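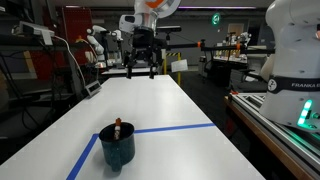 A caneca Prerden, da Mallar, é daquelas peças que a gente compra para o café e acaba usando para tudo. Gosto demais da cor: um verde-azulado escuro, salpicado, com a borda escura e o interior preto. Numa mesa branca ela aparece de longe, e a alça desce quase até o tampo, boa de pegar com a mão inteira!

## No dia a dia

Serve para chá, para sopa e, aqui no ateliê, para guardar o que vive rolando pela mesa (canetas, pincéis, aquele lápis que sempre some). 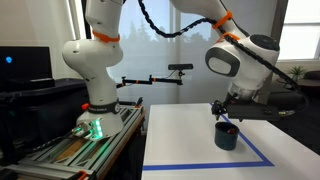

*A Prerden sobre tampo branco, com fita azul marcando a área.*

O salpicado muda de peça para peça, então não espere duas iguais. Vale olhar de pertinho, porque os pontinhos claros têm tamanhos diferentes e lembram pedra.
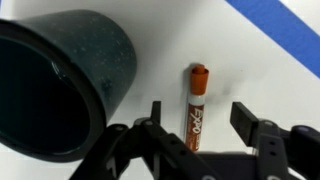 *Deitada, ao lado de um marcador Expo laranja: borda grossa e lisa, fundo arredondado.*

## Ficha

- **Linha:** Surdu
- **Referência:** 1.927
- **Capacidade:** 200 ml
- **Embalagem:** caixa com 2 canecas
- **Garantia:** 18 meses

Lave com esponja macia. A Cutthorpe, irmã maior desta, chega em agosto, na mesma cor, e já estamos ansiosos! 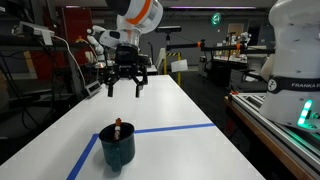
*Como porta-canetas, com a alça voltada para a frente.*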